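Chapter 4
Folding Saws and Small Hand Axes

4.1 Before You Begin

The first three chapters dealt with the tools a person carries in a pocket or on a belt. This chapter moves to the tools that ride in a pack: the folding saw and the small hand axe. Both cut wood. They do it in different ways, they wear out in different ways, and a beginner will usually get along better with one than with the other.

By the end of the chapter you should be able to name the parts of each tool, choose a blade length for a given job, lock and unlock a folding saw safely, and tell a dull edge from a badly set one. Sharpening is left for Chapter 5. If you have not read the section on locking mechanisms in Chapter 2, read it first. The liner lock and the back lock come up again here with few changes.

Key terms: kerf, set, pull stroke, push stroke, pivot bolt, bit, cheek, poll, eye, haft.

4.2 Where the Folding Saw Fits

A folding saw is a short saw blade that swings into its own handle. Most have blades between 6 and 10 inches long. The rule used in this book is that the blade should be at least twice the thickness of the wood. A 7-inch blade will handle a branch 3 inches thick with room to spare. On a 6-inch branch the same blade can only move an inch or so before its teeth stop clearing the sawdust, and the work slows to almost nothing.

Nearly all folding saws sold for outdoor use cut on the pull stroke. A thin blade stays straight when it is pulled and tends to buckle when it is pushed. People who learned on a carpenter's panel saw often lean into the push out of habit, and this is the most common way a folding saw blade gets bent. Pull with steady pressure, then let the blade slide forward with almost no weight on it.
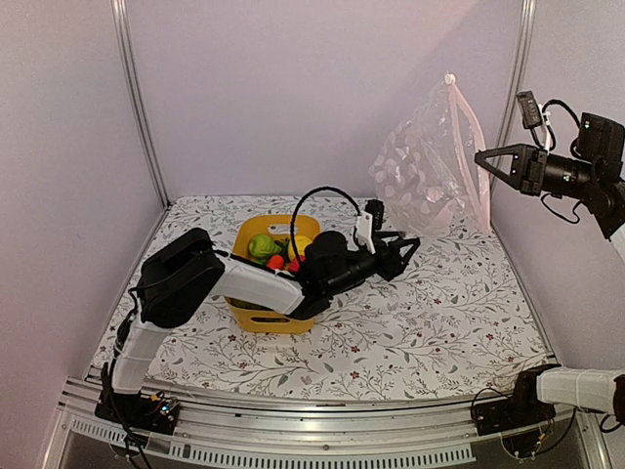

Can a bent folding saw blade be straightened?

A slight bend can often be worked out by hand with the blade locked open, but a blade with a sharp crease in it should be replaced.

Replacement blades are sold for most of the better saws. Check the pivot bolt size before ordering. The Griteno saws used in the exercises for this book take a wider bolt than the Clatgate ones, and the blades do not swap even though they look the same in the package.

4.3 Where the Hand Axe Fits

An axe splits as well as cuts, and that is the main reason to carry one. A saw can turn a long limb into short pieces, but it is a slow tool for opening those pieces along the grain. A hand axe with a head of a pound and a half and a haft of around 15 inches is enough for kindling and for small rounds of straight-grained wood.

The axe also asks more of its user. A saw that slips usually stops within a few inches. An axe that glances off a knot keeps going, and a short haft brings the end of the swing closer to the leg than a long one does. For this reason the exercises at the end of the chapter have you kneel with the chopping block between you and the cutting edge.

4.4 A Note on the Tool Survey

Several tables in this chapter draw on the Flendoddale survey, compiled by Aušra Dzene and closed on 2021-05-01. It collected 2,472 responses from people who had owned a folding saw, a hand axe, or both. Owners were asked what had failed on the tool and what they had been doing when it failed. Table 4.1 lists the saw failures by part – blade, lock, pivot, handle – and Table 4.2 does the same for axes.

The survey has limits. It did not ask how often each tool was used, so a part that appears often in the tables may simply belong to a tool that saw a lot of work. Keep this in mind when you compare the Laskowska axes with the others, as many of their owners used them every week.

4.5 Parts of the Folding Saw

Start with the saw closed. The long slot that holds the blade is called the channel. At one end of it is the pivot bolt, which should be snug enough that the blade does not swing open under its own weight.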